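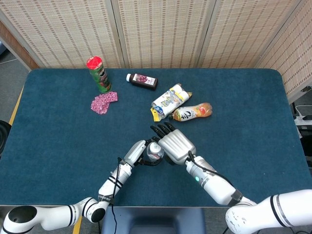
5. Recording a handover session

8/8/21
Dinesh Thambiah, with corrections by Jamie Parsons

This section assumes you have finished section 4 and that both arms home without complaint. If one of them complains, go back. The arms hold grudges, and nothing below will talk them round.

The Stirncombe method compares two ways of getting an object from the left arm to the right: gripper to hand with the object held still (the "Bonby" condition), and gripper to hand with both arms moving (the "Doucet" condition). Both are named after the villages where their inventors would sooner have been at the time. The left arm carries the two-finger gripper and the right arm the four-fingered hand. Do not swap them. The analysis scripts know which is which and will not notice if you don't.

5.1 Before you start

1. Put the divider up behind the table, with the last panel angled in along the right-hand side. The object tracker was trained against a plain background and will happily report a bottle in somebody's jumper.

2. Brush the felt. Crumbs count as objects.

3. Lay out the groceries for the trial. Any mix from the shopping crate will do, provided it includes a clear water bottle, at least one bottle lying on its side and at least one soft packet. Scatter them. People tidy without meaning to, and a neat row makes the problem far easier than it is in anybody's kitchen.

4. Check the cable on each arm by moving the arm through its full reach by hand. There should be slack at the elbow and none to spare at the wrist.

CAUTION: A cable that loops below the elbow can catch a bottle on the way past. The bottle generally wins.

5. Look for the green light on the right forearm. If it is out, stop and see section 3.

5.2 Running a Bonby trial

6. Start the Skandberg recorder and wait for the tone. Starting the arm first gives you a lovely trial with no data in it. We have a folder of these.

7. Use the left arm to close the gripper on the water bottle, below the cap and square to the label. Keep the bottle upright.

8. Bring the right hand in from the side, palm towards the bottle, fingers slightly curled. Slow down once the fingertips are close to the gripper. This is where most of the interesting failures live.

9. Hold still for 3 seconds. The pause gives the model a clean starting point, and gives you time to reconsider.

10. Close the hand. When the grip reading settles, open the gripper and draw the left arm straight back.

NOTE: Open the gripper all the way before moving. A half-open gripper takes the bottle with it, and the log then records a successful handover followed by a theft.

11. Set the bottle down anywhere on the felt, press Save and mark the trial as passed, dropped or odd. "Odd" is a proper category. Please write a line saying what was odd, as "see video" helps no one with 800 videos.

5.3 Running a Doucet trial

12. Follow steps 6 to 8, then leave out the pause. Keep both arms moving at the set speed while the hand closes.

13. If the fingers of the hand touch the fingers of the gripper, carry on unless the force alarm sounds. Light contact is part of the result. Heavy contact is part of the repair budget.

CAUTION: Keep your own hands off the table until both arms have parked. Reaching in to save a falling bottle spoils the trial and may do the same for your thumb.

5.4 How many, and what to expect

A full set is 40 trials in each condition, with the groceries scattered afresh before each one. Do not repeat a trial because you disliked it. In the pilot, the policy trained on Doucet trials dropped more bottles on the first day of testing and fewer once the layouts became properly untidy. We believe this comes from the moving approach showing the model more ways to be slightly wrong. Jamie believes it comes from the Bonby operator being too good. The set you are recording is meant to settle the matter, so use the same operator for both halves.

Trial 122 of the pilot is missing. Leave the gap in the numbering. Someone closed it up in May and it took a long time to put back.

5.5 Shutting down

14. Park the left arm, then the right.

15. Copy the session to the shared drive and open one file at random to check that it plays.

16. Return the groceries to the crate. Anything that has been squeezed by a robot is lab equipment and should not be eaten, whatever the date on the packet.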